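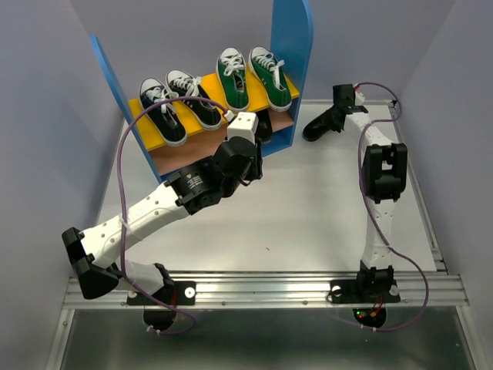 The collision checker in Vindent is now honest about everything except the things it was never told about. I merged the two-arm branch into main last night, and the planner treats both arms, the rail, the walls and the shoe rack as proper geometry with a proper margin. What it doesn't treat as anything is cable. The purple one on the left arm loops up over the links and across the tops of the black sneakers on its way to the gripper, and as far as the planner is concerned, that is air. It will plan the other arm straight through it and report a clearance to four decimal places.

So before anyone tags a release, I'd like to settle what we do. Options as I see them:

1. A swept capsule chain per cable, anchored at the base and the gripper, with the slack guessed. I have this running. It adds 188 ms to a two-arm query, nearly all of it spent checking the cable against the arm it's attached to, which it always touches, and which I am now filtering out by hand like a monk.

2. A fat no-go volume above each elbow. Costs almost nothing. Also forbids half the useful grasps on the upper shelf.

3. Carry on as before and put it in the README, our traditional home for physics.

I replayed 346 logged queries from the April set against option 1. All but 3 still found a plan. The failures all had both grippers over the rack at once, where I'm not sure a plan deserved to exist. I can post the seeds if anyone wants them. The worst query took over 3 seconds, so the timeout needs to go up or the sampler needs to give up with more dignity.

The other thing is the self-filter on the wrist view, which Eckhard raised and which I have been avoiding.

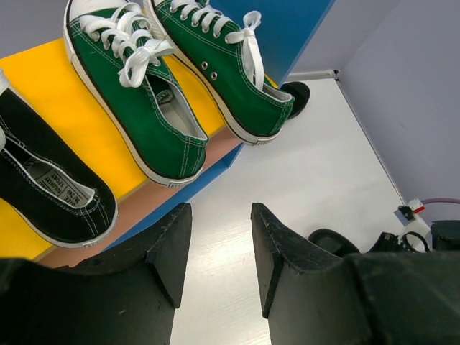

Eckhard Petersen wrote on 14 Aug 2024:

> The finger mask in Macaraeg is still a fixed polygon, drawn once at
> full opening. Close the fingers a bit and it cuts away real scene on
> the outside while leaving finger in the middle. The segmenter then
> does what you'd expect with a dark blob next to a dark shoe. Can we
> please render the mask from the joint state? We have the mesh. We
> have the joint state. I don't see what we are waiting for.
>
> Also, the pose fitter treats laces as part of the upper. On anything
> tied in a bow the bounding box gets wider and the grasp center
> wanders off sideways.

On the mask: we were waiting for me, and I was busy with cables. You're right. A matte black finger sitting below a black canvas shoe is about the least helpful pair of things to hand a segmenter, and a polygon from the dark ages isn't going to save it. I'd render from the mesh and dilate by a few pixels to cover calibration error. If somebody has time to look at the Prestness renderer first, please do. It insists on opening a window, even on a machine with no display, and then apologizes in the log.

On laces: agreed that they should go, but I wouldn't cut them by color. White laces and a white toe cap come out as one happy segment, and then we lose the front of the shoe, which we need for heading. Fitting to the sole outline alone might do it. The soles are stiff and they contrast well with the shelf. The bow loops on the right green shoe hang down the side, though, so they could still cross that outline from some angles.

Zoneo's config loader changed the units on the margin field from millimeters to meters, by the way. Pull before you run anything, or the planner will ask for a very respectful amount of personal space.

Votes on 1, 2 or 3 to the list please, and not to me privately. I lose those.

Mark Anthony Lagman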